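Right. Been meaning to write this up for weeks so it's going here in bits. How I lost, and sort of got back, the pub quiz league fixture list. Long one, mute me if you like

Background for anyone new: I run the fixtures for our midweek quiz league. 16 teams, mostly pubs, one bowls club, one chip shop that has tables. Took it over in April from Francine Kowalchuk who had done it for 11 years on paper

Paper! A ring binder and a ruler. And it worked, is the annoying thing. Every team home and away, no clashes with darts, no clashes with the brass band at the Walavness Arms. All in her head really, the binder was just the overflow

So obviously I put it in a spreadsheet

First mistake. A spreadsheet does not know that the Drirent Social Club can't host on the first week of the month. Or that the Chowdary brothers play for differnt teams and share one car

They live at the top of the hill, no bus after nine. If both teams are away in opposite directions one of them forfeits or walks. I knew none of this. Francine knew
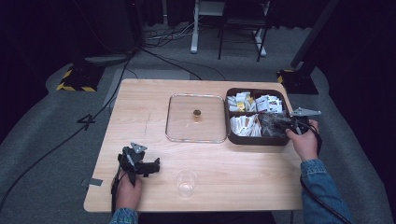
Anyway draft one went out and I had 14 emails by teatime. Not angry emails. Worse. Polite ones. "Just wondering if you'd seen"

Draft two fixed the Chowdarys and broke the chip shop, who were at home four weeks running. They did not mind. Their visitors minded, they'd had fish four weeks running

Well not the same visitors. But you see how rumours start

Then there's questions. Home team supplies the questions in our league, always has. 40 plus a tiebreak. So four home games on the trot is a LOT of writing and by week three the chip shop round was basically all about potatoes

Name the variety. Name the county. Fair play to them we got 8 out of ten

Worst round of the season though was Wokar (that's a team, don't ask, it was initials once, two of the initials have moved away). They did a "what year did this happen" round where every single answer was the same year. Everyone thought it was a trick and changed their answers halfway down

Whole room crossing out. You could hear the biros

We lost by one. I still say question six was wrong

Back to the fixtures. Someone asked upthread how you even make a fixture list. Circle method. Write all the teams in two rows facing each other, that's week one. Pin the first team where it is, shuffle everyone else round one place, that's week two. Keep going till you're back where you started

With our number it's 15 weeks, then flip home and away and do it again. 240 games. Lovely. Done in ten minutes

Then real life. Snooker room double booked, landlord's holiday, Easter

Francine's trick, which she told me over the phone while feeding a dog, was do the awkward teams FIRST. Put the social club in, put the brass band nights in, put the hill in. Then fit everybody easy round the edges. I'd been doing it the other way up for a month

She also said use a pencil. I said it's a spreadsheet. She said well use a pencil first then
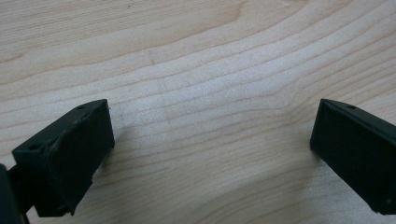
So I got the pencil out. Lining paper, the cheap stuff off a roll, whole season on one length of it down the hallway. Cut up a cereal box for the team names so I could slide them about. Took an evening and most of the next one

Knees not what they were

But it's so much quicker to SEE it. You look down the hall and there's a team with three aways in a lump and you just swap two bits of cardboard. In the spreadsheet I'd have been scrolling till Christmas

Draft three went out 6th September. Two replies. One said thanks, the other was asking if anyone had found a brown scarf

(nobody has, if it's yours it isn't at the bowls club, they've looked)

Some replies to the replies:

Yes we still do a joker round. You play it before you hear the questions, doubles your score. No you can't play it on the tiebreak Dad

Phones: in the basket or in your coat. If it comes out it's minus two and a long look from the question master. The long look does more

Team size is four. Five if one of them's under 12. Not my rule, predates me, think somebody had a very clever niece

Prize is a shield and the beer kitty. Kitty stood at 276 quid last season and we'd have cleared 300 if two teams had paid their subs on time. You know who you are. You're both reading this

Is there a website. No. There was a website. It was last updated when I still had a landline

Best question anyone's asked so far, and I wish I'd written it: what's the only English county town with... no hang on I'll save that, we're home week two
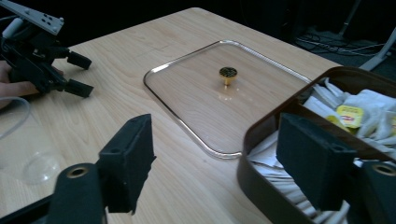

Couple more things then I'll stop

If you're taking over a league from somebody, any league, darts, skittles, under nines football, ask them to sit down with you for an hour and just talk. Not the binder. The binder had the dates. It didn't have why

I wrote 3 sides of A4 when Francine finally did that with me. The bowls club one alone was a paragraph. They can't start til the carpet's been rolled up and it takes two of them and one's got a shoulder

Also there's a lad on the Drirent team who can't do Tuesdays from half term so they'll be a man short, if anyone local fancies it. Strong on geography would be ideal, they're hopeless on rivers. Scored nil on rivers twice

Also also. Please stop setting questions about flags and then describing the flag out loud. "It's sort of green on one side." No

And if you write picture rounds print them bigger than a stamp. Half our lot are passing one pair of glasses round the table

Francine's coming back to play this year btw, for the Walavness. Says she only wants to sit down and have a drink and not be asked about anything. Has already rang me about week nine

She was right about week nine

Draft four tomorrow then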